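Skurkcombe Houseplant Care Records
Data card, version 3

Summary

The Skurkcombe set holds care records for 313 potted houseplants kept on windowsills and shelves in ordinary homes. Each record covers one plant. The set was put together by Cristian Bedoya and Ottó Katona to compare watering habits with leaf condition. It contains text and numbers only.

Contents

plants.csv: one row per plant, with plant_id, common_name, pot_width_cm, room and window_facing.
watering.csv: one row per watering, with plant_id, day_number and amount_ml.
condition.csv: one row per check, with plant_id, day_number, leaf_score and notes.

The files join on plant_id. Day numbers start at 0, the day the plant entered the set. Calendar dates are not included.

Rooms

The room field takes one of the values kitchen, bathroom, bedroom, living_room, hall or other. Open-plan rooms are recorded as kitchen if the pot stands nearer to the cooker than to the seating. Version 2 used a separate open_plan value, which has been dropped.

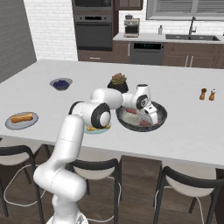 Collection

Keepers filled in a paper sheet beside each plant. Sheets were typed up by one person and checked by another. Where the two disagreed, the sheet was read again and the value left blank if it still could not be settled. Blank means unknown. It does not mean zero.

Water amounts were measured with a kitchen jug marked in millilitres. Plants watered from below have the amount poured into the tray, less whatever was tipped away after half an hour. Misting is not counted as watering and goes in the notes field.

Leaf score

The score runs from 0 (all leaves dead or dropped) to 5 (no visible damage). Brown tips alone lower the score by one. Old lower leaves that yellow and fall in the normal way do not lower it. Flowers are ignored, including spent ones.

Scores from the Jandonau homes were given by their keepers. Scores from the Barta homes were given by a visitor who did not see the watering sheet. The two should not be pooled without a term for who did the scoring.

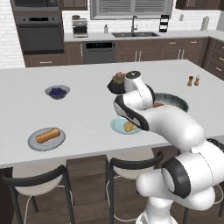

Keepers tended to score their own plants higher, most clearly for ferns and peace lilies, and the gap is smaller for succulents. No correction has been applied.

Known problems

- Common names are as the keeper wrote them. "Money plant" covers at least 2 unrelated species.
- Pot width is the outer pot in some early rows and the inner pot in the rest. The early rows are marked in notes.
- Light was not measured. window_facing is a poor stand-in where the window is shaded by trees or a wall.
- Repotting was not recorded before version 2.
- Records thin out in August, when many keepers were away.

Loading

The files are UTF-8, comma separated, with a header row. The Otik script in the tools folder checks that every plant_id in watering.csv and condition.csv also appears in plants.csv, and prints any that do not. It changes nothing.

Changes in version 3

Removed open_plan from the room values. Split notes out of watering.csv. Corrected pot widths entered in inches.

Corrections should quote the plant_id and the day_number.

Last updated Friday, April 24, 2026.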